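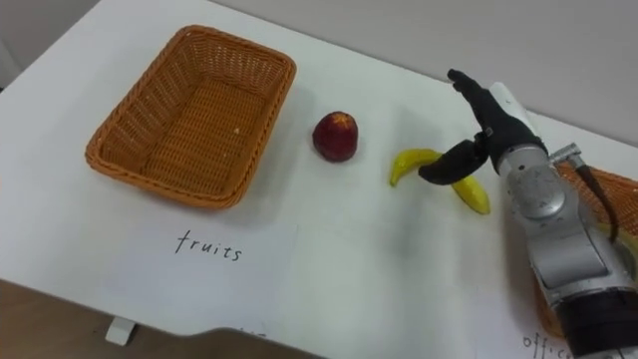
A wicker basket, a red fruit and a banana on a white sorting table, with "fruits" handwritten on the tabletop.

Grelton is bringing its sorting tables to the Risau community hall this June, and households are warmly invited to come and try them.

The idea is wonderfully simple. Write the name of a group straight onto the tabletop, set a basket beside it, and start moving things to where they belong. Fruit is a great first group — even very young children join in right away!

"People walk in with a kitchen counter in their heads and start talking about what goes where," said Izzati Manurung, who leads the program. "I love those conversations."

Sessions last two hours and are free. Around 1130 households took part in the first season, and three new neighborhoods join this year. Families are welcome to bring a basket from home — wicker ones hold up very well.

Places can be booked at the hall desk from 9 a.m.

Contact: Yanti Menon, Grelton press desk
Last updated: June
2 comments | 1598 shares
© Grelton. All rights reserved. Back to top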